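Drurkita Staking: Frequently Asked Questions
Last reviewed April 14, 2024 by Noemi Baptiste, Protocol Operations

What is delegated staking on Drurkita?
Holders assign the voting weight of their DRK to a validator. The tokens stay in the holder's wallet and are locked by the protocol for as long as the delegation is active. Validators have no authority to spend delegated tokens.

Is there a minimum delegation?
Yes. The minimum is 5 DRK per validator. A wallet can split its balance across several validators, provided each delegation meets the minimum.

How are rewards calculated?
Rewards accrue per epoch in proportion to the delegated balance, less the validator's commission. Commission is capped at 15 per cent by the protocol. A validator may lower its rate at any time; an increase takes effect at the start of the second epoch after it is announced.

Do rewards compound?
Not by default. Accrued rewards sit in a claimable balance until withdrawn or redelegated. Auto-compounding can be enabled in the Folton wallet under Staking > Preferences. Each compounding transaction incurs the standard network fee.

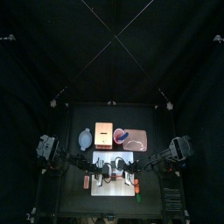
How long does it take to unstake?
Unbonding takes 11 days from the block in which the request is confirmed. Tokens earn no rewards during this period and cannot be transferred. A request can be cancelled before it completes, in which case the tokens return to the same validator and begin earning at the next epoch.

What happens if my validator goes offline?
Short outages reduce rewards for the affected epochs. A validator that misses 1578 consecutive blocks is jailed and stops earning until its operator submits a release transaction. Delegators may move to another validator while theirs is jailed, without waiting for unbonding.

Can I lose principal?
Yes. Double-signing is penalized by slashing, which applies to the validator's own stake and to delegated stake at the same rate. The slashing module was rewritten in the November upgrade (code name Abernathy). Penalties applied under the old module were not recalculated.

Are hardware wallets supported?
Delegation and withdrawal can be signed on any device supported by Folton. Redelegation requires firmware that can parse the version 2 message format. Older firmware rejects the transaction with a "message unknown" error.

How are rewards taxed?
Treatment varies by jurisdiction and by whether you hold tokens as an investor or in the course of business. The CSV export lists each claim with its block time and quantity. Fair market value is not included.

Who do I contact about a missing reward?
Open a ticket with the transaction hash and validator address. Do not send your recovery phrase. Disputes over commission changes go to Alaric Delacroix in validator relations.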